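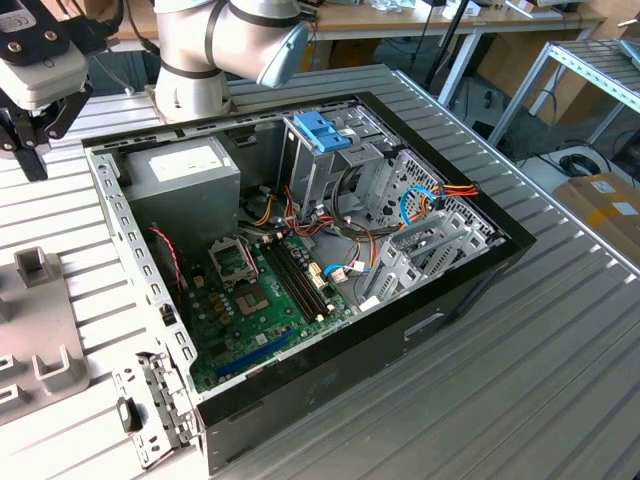

Barrera for Drarkotura
Scripting add-on, version 8

Overview

Barrera is an add-on for the Drarkotura modeling program. It lets you write Python scripts inside a model and connect them with the other parts of the model, and it takes care of the packages which your scripts need. You choose a package from a list, Barrera downloads it, and it keeps it in a folder that belongs only to this model. The Python of your system stays as it was.

We are a small team and we made Barrera first for our own work. Leobardo Ibarra wrote the package manager, and Uriel Cortés takes care of the script editor and the documentation. Please write to us if some sentence in the manual is not clear. English is not our first language and we are glad for corrections.

What is included

The script editor, with line numbers, search, and a list of the inputs and outputs of each script.
The package manager, with 126 packages which we have tested together with version 8.
The Zokgate connector, for sending geometry and tables to a Zokgate server and reading them back.
A folder with 70 sample scripts. Most of them are short, and each has comments in English and Spanish.

Packages outside of the tested list can also be installed. Write the name of the package in the field "Other package" and press Add. Barrera will show a yellow mark beside it, which means only that we did not test it. Packages that must be compiled on your computer do not work in this way. For these you need a ready-made file from the author of the package, and you can drop this file on the package window.

Requirements

Drarkotura 5 or newer, 64-bit.
Windows 10 or 11. A version for Mac is in preparation, but we don't have a date for it.
515 MB of free disk space for the full installation. Without the sample scripts and the offline manual it is less.
An internet connection for the first start and for adding packages. After that you can work offline.

Installation

Close Drarkotura before you begin. Start the installer and choose the folder where Drarkotura is installed, if it was not found automatically. When the installer is finished, open Drarkotura and go to Tools, then Add-ons, and put a check beside Barrera. The first start takes some minutes and the window may look frozen during this time. Please do not close it.

If you have an older Barrera, it is not necessary to remove it. Your scripts are kept. The package folders from version 6 and older must be built again, and for this there is the button "Rebuild packages" in the settings of the model.

Known problems

The message "module not found" appears after you move a model to another computer. The package folder was not moved with it. Copy the folder with the same name as the model, or press "Rebuild packages".

The Zokgate connector does not accept passwords with a space at the end. This was reported by Crescencio Tlapale in March and will be corrected in the next update.

When Pustel is installed in the same Drarkotura, the two add-ons use the same keyboard shortcut for running a script. You can change ours under Settings, Keys.

Behind some company networks the download of packages stops without any message. Ask your administrator for the proxy address and write it in Settings, Network.

License

One license is for one person and can be used on two computers, but not at the same moment. Schools can ask for a classroom license. The trial has all functions and runs for 70 days, and after this the scripts can still be opened and read, but not run.

Support

Questions are answered in the user forum, in English or Spanish. Jacinto Cuevas and Fulgencio Cuevas read it on working days. When you write, please include the version number of Drarkotura and the complete text of the error, copied from the log window.

Page last changed: April 3, 2025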